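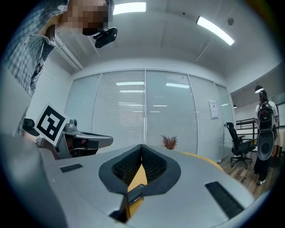

Grirken wins contest to redesign Plavuren market hall

The architecture practice Grirken has won the competition to rework the old covered market in Plavuren, which closed to traders in November. The result was announced on 29th April.

The brick hall, with 3627 square metres of floor over two levels, will keep its outer walls and iron roof trusses. Grirken proposes to take out the mezzanine offices added along the north side and open the ground floor to the street through a row of tall doors. Stalls will go back in the middle of the hall, with a library branch and reading room upstairs.

The practice was chosen from 13 entries. The judges said its scheme made the fewest changes to the roof and left the original tiled stair where it is. They asked for more work on the delivery yard, where lorries would have to reverse across the main footpath.

Second place went to Jacobs, which had suggested a new glazed wing facing the canal. The judges liked the wing but felt it would put the existing windows on that side in shade for much of the day.

Lighting and fixed furniture will be designed by Hasora, a studio that has worked with Grirken on two school buildings. Its drawings show long oak benches and pendant lamps in enamelled steel.

Of the old roof glass, 1164 panes are to be replaced. The upper level will hold about 800 people for concerts and public meetings once a second staircase has been added.

All the entries are on show in the town library until the end of next month. Entry is free.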